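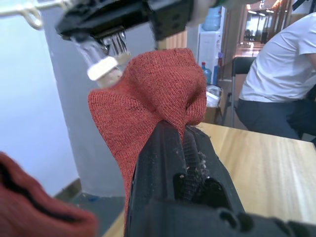
Short Fiction

The Red Pair

Annelies Aigner found the socks in July, at the bottom of the bag her uncle had carried home from Messina. They were red, closer to orange in daylight, and knitted fine enough that you had to hold them near your face to see the rows. She washed them in the sink with the shirts.

"Those were for the ferry," Veikko Laaksonen said from the doorway. He rented the upstairs room and had known her uncle longer than she had.

"Which ferry?"

"The Grerna one. Your feet froze on it, even in summer."

He had taken the job at Brelport after that, on land, and as far as she knew he had never gone back on the water. She squeezed the first sock and shook it out. It had picked up specks from the bag. She picked at them for a while and then gave up.

The yellow-green hanger had been her aunt's. It was shaped like a cloud, and as a child in Plollden she had been allowed to work the clips while her aunt did the sheets. Now it hung from a wooden frame over the table, on a bit of wire, with plastic wrap wound around the bar to keep the wire in place. Veikko had done that. He said it would hold until he found a proper hook, and that was two winters ago.

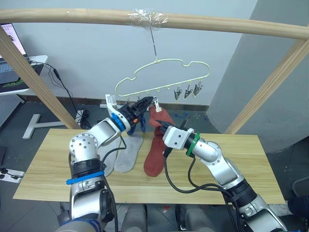 Page last changed in July

She clipped the red sock up by its top. The toe came down and rested on the table.

"It'll dry flat at the end," Veikko said.

"Then it'll dry flat."

He came in and sat down. There was a letter on the chair and he moved it to his knee without reading it. She had read it already. The bank at Brelport said there was 2,674 in her uncle's account – more than she had expected, and less than the roof would cost.

"Did he say what he wanted done with his things?" she asked.

"He said you could have the radio."

"And the rest?"

"He didn't get to the rest."

She picked up the other sock. It had a thin place at the heel, and she pushed her thumb into it to see whether it would go through. It held.

"What size are you?" she said.

Veikko looked at his shoes. "Bigger than him."

"They stretch."

He thought about it. Then he got up and held out the next clip for her, open, and she put the sock in.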